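Workshop notebook, Vadgate vehicle assessment unit
Entry for May, opened 08.40
Subject: long-term estate car, rear load area and tailgate

The car was returned to Bay 3 with 108 miles added since the previous entry, all of them on the Grimcombe loop. Seung-woo Maeng drove the outward half and the undersigned drove back. Tyre pressures were checked cold before departure and were within the placard figures on all four corners. Oil level unchanged.

The purpose of the run was to settle the complaint of a rattle from the rear. Maeng had written it up as a loose parcel shelf. With the shelf taken out and left in the bay, the noise was still present over the broken surface by the quarry entrance, and it was heard from both front seats. It is a dry double knock, most plain at low speed, and it stops when the rear seat backs are folded flat. The nearside seat catch is now the likely source. The striker shows a bright patch on its lower face where the paint has gone. The offside striker shows no such mark.

Felt tape was applied to the nearside striker at 11.15 and the quarry section was repeated. The knock was fainter but had not gone. Tape is not to be regarded as a repair and should be removed before the car is handed to Huda for the braking work.
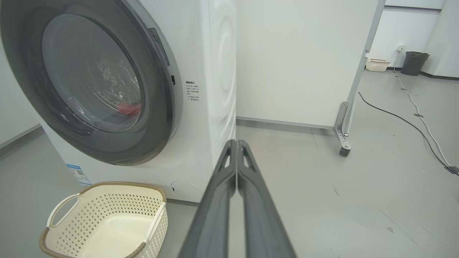 Front-loading washer, red item in the drum.

Tailgate effort was measured in the afternoon with the spring gauge hooked at the centre of the handle recess. Three pulls were taken from the fully open position, the car standing level and the engine off. The highest reading was 22 pounds. This is heavier than the unit would wish for a family car, and shorter drivers will find the first part of the travel awkward. The struts were free of oil and the hinges moved without binding.

The load floor sits slightly above the sill at its upper setting and leaves a shallow lip at the lower one. The lower setting is preferred for boxed goods. The floor panel has no stay, and must be held up by hand when the well beneath it is being loaded. Amarasinghe raised the same point in an earlier entry and it stands.

Outstanding:
Nearside seat catch to be adjusted and the loop driven again, shelf refitted.
Tailgate pull to be repeated with the second gauge, as the first has not been checked this year.
Cabin noise readings from the outward half to be copied into the main file. Maeng holds the sheet.

Car locked and keys returned to the cabinet at 16.50.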